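How Jeans Are Made, and How to Fold Them

By Morena Leone
Weklow Children's Pages: Things Around the House

You have probably seen a pair of jeans today. Maybe you are wearing some. Jeans are pants made from a strong cotton cloth called denim. People first wore them for hard work, such as mining and farming, and now people wear them for almost anything.

Jeans look simple, but they have a lot of parts. It helps to know the parts when you fold them, because some are thick and some are thin, and the thick ones don't bend easily.

When jeans come out of a basket or off a drying rack, they are usually twisted. One leg goes one way and the waist is bunched up somewhere else.

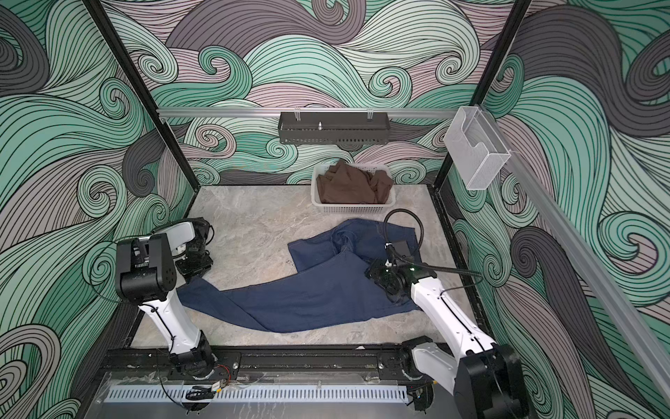 Dark blue jeans before folding, with another garment in the basket at the back.

The first job is to find the waistband. The waistband is the thick strip of cloth that goes around your middle. Look for the button or the belt loops. Once you know where the waistband is, you know which way the legs go.

What is denim?

Denim is woven, which means it is made from threads that cross over and under each other. The threads that run up and down are called the warp. The threads that run across are called the weft.

In most blue jeans, the warp threads are dyed blue and the weft threads are left white. That is why the inside of your jeans looks paler than the outside. Turn up the bottom of one leg and check.

The blue dye is called indigo. Long ago it came from plants. Today most of it is made in factories. Indigo stays mostly on the outside of each thread, so a little of it rubs off when you wear or wash your jeans. The knees often fade first, since they bend and rub the most.

Front or back?

Jeans can be laid down with the front side up or the back side up. The back has two big pockets sewn on the outside, like patches. Many jeans also have a label at the back of the waistband. The front has a zipper or buttons, and its pockets are inside, with only the openings showing.

To lay jeans flat, hold the waistband in both hands and give them a shake. Put them down on a table or a clean floor. Then pull each leg straight by the hem. The hem is the bottom edge of the leg, where the cloth is turned under and sewn so it won't fray.

Smooth the cloth with your hands, starting at the waist and working toward the hems. Push any wrinkles out past the edge. Back pockets sometimes get a folded corner in the wash, so flatten those too.
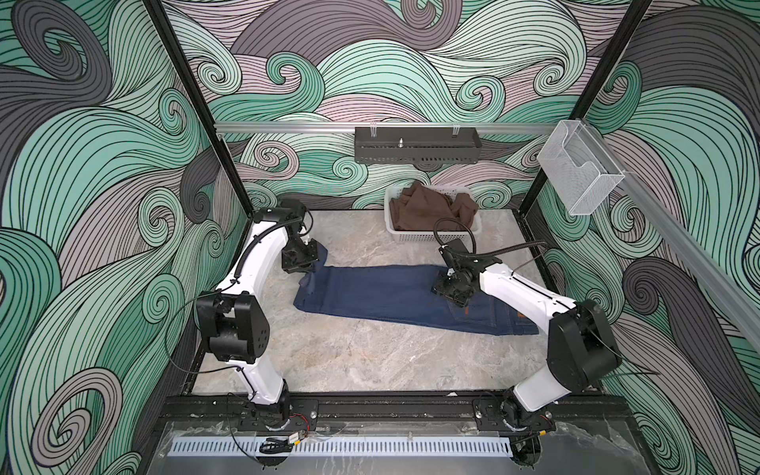
A closer look at the stitches

The lines of thread you can see on the outside of jeans are called topstitching. On many jeans the thread is orange or gold. It stands out against the blue, and it also helps hold the layers of cloth together.

Look for double lines. Two rows of stitches side by side are stronger than one row. They are often used on seams, and a seam is a place where two pieces of cloth are joined. The legs have to be sewn up the sides, and the seat has to be joined in the middle, so there are several long seams on every pair.

If you put your nose close to denim you can see tiny slanted lines in it. This slanted pattern is called twill. It comes from the way the threads are woven. Each row of the weave starts one step over from the row before, and the steps make a slant.

Near the top you can find these parts:

Belt loops. These are small strips of denim sewn down at both ends. They keep a belt from sliding up or down.

Front pockets. The openings are often curved so your hand can slide in.

Coin pocket. This is a small extra pocket found on many jeans, usually on the right side as you wear them. It was first used for pocket watches. Clocks small enough to carry used to hang on a chain, and the little pocket kept them safe.

Rivets. Some jeans have small metal buttons that don't open, set at the corners of the pockets. They stop the corners from tearing.
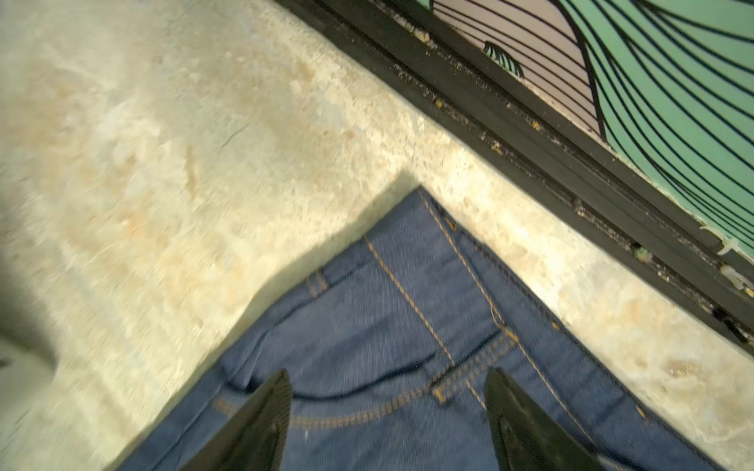 Folding, step by step

You need a flat place as long as your jeans. Clear away anything that could get caught underneath. Close the zipper and the button, and take everything out of the pockets. (Rebecca Galli, age 13, wrote to us in December to say she found 36 cents in hers.)

1. Lay the jeans flat, as you did before.

2. Fold them in half lengthwise. Pick up one leg and bring it over the other, so that the two legs match. The fold runs all the way down from the waist. The jeans are now long and narrow.

3. Line up the side seams and the hems. The seat will stick out in a small point. Tuck the point in to make a straight edge.

4. Smooth out the legs again. There are more layers now, and a wrinkle in a lower one will make a lump in the upper ones.
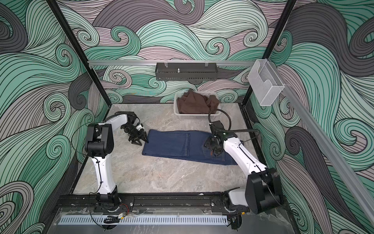
5. Fold the hems up toward the waistband. Stop a little way below the waistband, as it is thick already and does not need more cloth on top of it.

6. Fold the jeans again. You can fold them in half or in 3 parts, depending on the size of your drawer. For a low shelf, halves are fine. For a deep drawer, 3 parts make a smaller bundle that can stand up on its edge.

Where to keep them

Folded jeans are heavy, so put them at the bottom of a pile with T-shirts on top. A pile of 4 pairs is high enough for most shelves. If the pile is taller, it leans when you pull one out from the middle.

Jeans that are still damp should not be folded and put away. Damp cloth in a closed drawer can start to smell. Feel the waistband and the pockets, where the cloth is thickest. Those places dry last.

Words to know

Denim: a strong cotton cloth with a slanted weave.
Hem: the sewn edge at the bottom of a leg.
Indigo: a blue dye.
Seam: a line where two pieces of cloth are joined.
Topstitching: stitches that show on the outside.
Twill: a weave that makes slanted lines.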